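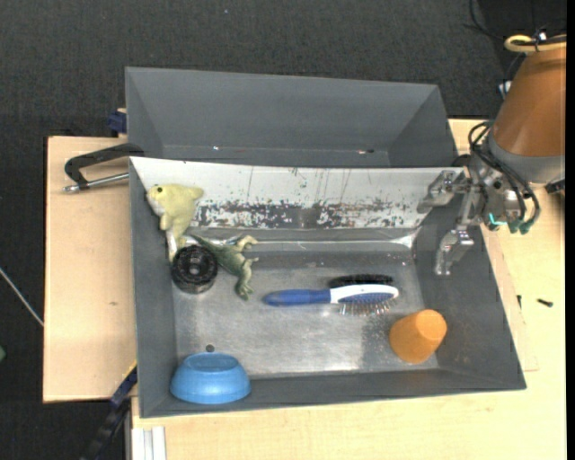 Odds and ends in the metal bin, among them a plush frog, a toy lizard and a blue-handled hairbrush.

Lost items get one more month at Ornwood

Posted Mar 19, 2018

ORNWOOD – Missing a frog? The town's lost and found is full again and the clock is running. Anything not claimed by the end of next month goes to the Raton Street thrift shop, the parks office said this morning.

On the list so far: 18 single gloves, a good many water bottles, one trombone mouthpiece. Also a green toy lizard, a black wheel with holes around the hub, an orange cup, a blue plastic bowl and two brushes. The frog is soft, pale yellow-green, small dark eye.

"Somebody is crying over that frog," said Soledad Baptiste, who runs the front desk. "I would of taken it home myself by now."

Pickup is at the Bodin Hall desk, side door. Describe the item first, then sign for it. No fee. Phones, keys and wallets are kept seperately and need photo ID.

The last clear-out was in August. Sales from it brought in $3,790 for the summer swim program, according to Otis Crenshaw of the parks office. Fewer bikes this time, so he expects less.

The wheel has people guessing. Black rubber, stands up on its own. Stroller, cart, one caller said lawn mower. No takers yet.

Parents of kids in the Jostier after-school group are asked to check coats and lunch boxes too – 75 families signed up this term and hardly any names on labels.

Desk closes for lunch. Questions to Tavion Montoya at the parks office.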